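4. Equipos de red en desuso dentro del hogar

4.1. Qué se guarda y dónde

La mayor parte de los estudios sobre residuos electrónicos domésticos empieza en el punto limpio, es decir, cuando el hogar ya ha tomado la decisión de deshacerse del aparato. En esta sección se trata el periodo anterior: el tiempo que pasa entre la última vez que un equipo se usa y el momento en que sale de la vivienda. Siguiendo a Takeda [7], llamamos a ese intervalo fase de reserva. El análisis se limita a equipos de red de pequeño tamaño (routers, conmutadores, repetidores y módems) junto con sus fuentes de alimentación. 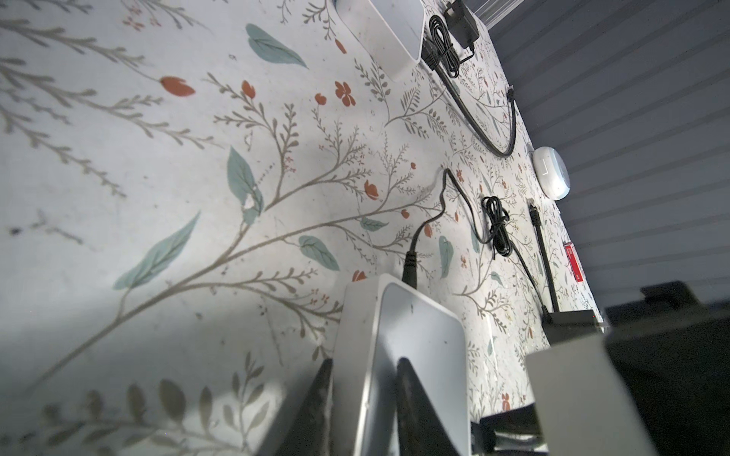
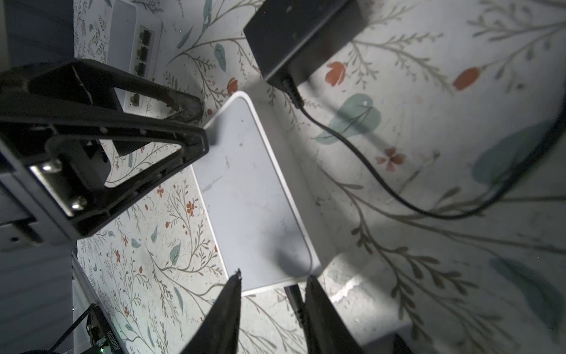 Figura 3. Equipo electrónico de pequeño formato y adaptador de corriente negro, sobre una mesa con estampado vegetal.

El inventario de Clescombe recoge 3.717 aparatos, incluidas las fuentes de alimentación que aparecieron sin el equipo al que correspondían. Se partió de una muestra de 3.000 viviendas extraída del padrón municipal y estratificada por tipo de edificio y régimen de tenencia. En cada hogar que aceptó participar, una sola persona adulta rellenó la ficha, con la indicación expresa de que mirase en armarios, cajones, trasteros y garajes antes de contestar. Las fichas se recogieron a domicilio. Cuando faltaba el modelo del aparato, el equipo de campo, coordinado por Ruairí Costello, lo anotaba a partir de la etiqueta inferior si el hogar daba permiso.

La distribución por lugar de almacenamiento es muy desigual. El cajón de la cocina y el mueble del televisor concentran los aparatos retirados hace poco, mientras que el trastero y el altillo reúnen los más antiguos. Esta gradación coincide con la que describe Hoshino [4] para los teléfonos móviles, aunque con una diferencia que conviene señalar. Los teléfonos suelen quedarse en el dormitorio o cerca de él, y las personas entrevistadas los asocian con fotografías y mensajes que no quieren perder. A los equipos de red no se les atribuye ese valor. Se guardan por si hacen falta, y la expresión se repite casi palabra por palabra en fichas de hogares muy distintos.

Las fuentes de alimentación merecen un comentario aparte. Con frecuencia se almacenan en una bolsa o caja común, separadas del aparato, y al cabo de un tiempo ya no es posible reconstruir la pareja. Un router sin su fuente se considera inútil en el hogar, incluso cuando existe otra compatible en la misma caja. La falta de etiquetado legible agrava el problema: la tensión y la polaridad están impresas en un cuerpo muy pequeño, en relieve sobre plástico negro, y varias personas mayores indicaron en el apartado de observaciones que no podían leerlas sin lupa.

4.2. Motivos de conservación

La ficha incluía una pregunta abierta sobre el motivo por el que se conservaba cada aparato. Las respuestas se codificaron en seis categorías por dos personas de manera independiente, y los desacuerdos se resolvieron en una reunión posterior con Chrysanthi Sarantis. Las categorías son: repuesto, obligación de devolución, posible venta o regalo, desconocimiento del canal de entrega, preocupación por los datos y ausencia de motivo declarado.

La categoría de repuesto es la más frecuente en las viviendas en propiedad. Quien la alega suele recordar una avería concreta, a menudo en fin de semana o en vísperas de un examen, en la que el aparato viejo habría servido. En la práctica el repuesto se usa muy poco. Solo una parte pequeña de los hogares que dieron este motivo había vuelto a conectar un equipo guardado, y en varios de esos casos el aparato ya no era compatible con la línea contratada.

La obligación de devolución tiene un peso mayor de lo previsto. Muchos routers domésticos se entregan en régimen de cesión y el contrato obliga a devolverlos al darse de baja. En Clescombe, el operador con más clientes es Utelance, que reclama el equipo por carta y factura un cargo si no lo recibe dentro de plazo. Pasado ese trámite, sin embargo, el aparato queda en una situación confusa. El cliente ha pagado el cargo pero no sabe si el router es suyo, y ante la duda lo guarda. Encontramos fichas en las que la misma vivienda conservaba equipos de varios contratos sucesivos, todos con la carta de reclamación doblada dentro de la caja.

Los hogares en alquiler presentan un patrón propio. El aparato pertenece a veces al arrendador, a veces a un inquilino anterior y a veces al operador, y la persona que rellena la ficha no siempre puede distinguirlo. En los pisos compartidos se añade el relevo continuo de ocupantes. Ogura [6] propone el término herencia de piso para los objetos que pasan de unos inquilinos a otros sin que medie ningún acuerdo, y nos parece adecuado para buena parte de lo inventariado en el barrio de la estación. Una ficha de un piso de estudiantes decía únicamente: «Ya estaba aquí cuando llegamos».

La preocupación por los datos aparece menos que en los estudios sobre ordenadores y discos duros. Cuando aparece, es poco precisa. Se teme que el aparato conserve las contraseñas de la red o el historial de páginas visitadas, y se desconoce en general que existe un procedimiento de restablecimiento. Cabe pensar que una indicación breve en el punto de entrega bastaría para reducir este obstáculo, pero los datos disponibles no permiten comprobarlo.

La ausencia de motivo declarado no debe leerse como falta de respuesta. En la mayoría de estas fichas la persona escribió algo, por ejemplo que no se había parado a pensarlo o que el aparato no molestaba. El espacio que ocupa un router es escaso y eso retrasa la decisión. Los mismos hogares declaraban haber retirado en pocos días electrodomésticos grandes que habían dejado de funcionar.

4.3. Salida del hogar

Distinguimos entre salidas provocadas por un acontecimiento doméstico y salidas provocadas por un canal de recogida. Entre las primeras, la mudanza es con diferencia la más habitual. También cuentan las obras, el fallecimiento de un familiar y el vaciado de la habitación de un hijo que se marcha. En todas ellas el equipo de red sale mezclado con otros objetos, y su destino depende de quién haga el vaciado y de la prisa que tenga. Los contenedores de obra reciben así aparatos que nunca pasan por el circuito municipal.

Las salidas provocadas por un canal son más fáciles de observar. Durante el periodo de estudio funcionaron en Clescombe el punto limpio fijo, un vehículo de recogida itinerante los viernes y el servicio Gasedo, que permite solicitar desde el teléfono la recogida de aparatos pequeños en el portal. El punto limpio fijo exige coche en la práctica, pues la línea de autobús termina antes del polígono. El vehículo itinerante cubre el centro en horario de mañana, lo que excluye a buena parte de la población ocupada. Gasedo tuvo una acogida buena en los edificios con portero y bastante irregular en el resto, donde las bolsas depositadas desaparecían a veces antes de la recogida - un problema que el propio servicio reconoce en sus condiciones.

En diciembre se produjo un aumento de las entregas en todos los canales. Lo atribuimos a la combinación de dos factores, el cambio de tarifas de Utelance y la limpieza previa a las fiestas, sin que podamos separar el efecto de uno y otro. El cambio de tarifas llevó consigo la sustitución del router en muchas viviendas, y con la llegada del nuevo equipo se revisó el lugar donde se guardaban los anteriores. Este mecanismo de arrastre, por el que la entrada de un aparato provoca la salida de varios, ya fue descrito por Tsuchiya en el caso de los electrodomésticos de cocina [8].

4.4. Limitaciones

La ficha la rellena el propio hogar y es razonable suponer que infravalora lo que está almacenado en lugares de difícil acceso. En las viviendas donde el equipo de campo ayudó a identificar modelos se encontraron aparatos adicionales con cierta frecuencia, y no se incorporaron al inventario para mantener el mismo procedimiento en toda la muestra. Tampoco se registró la fecha exacta de retirada, que las personas encuestadas recuerdan mal. Se pidió en su lugar que la situaran respecto de un hecho conocido, como el cambio de compañía o la llegada a la vivienda, y la duración de la fase de reserva debe tomarse por tanto como una ordenación relativa.

Por último, Clescombe tiene un operador dominante y un parque de viviendas antiguo con trasteros amplios. En municipios con pisos más pequeños la fase de reserva podría ser más corta. La comparación con un segundo municipio queda fuera de este trabajo y se aborda en la encuesta de seguimiento, cuyo cuestionario se reproduce en el anexo B.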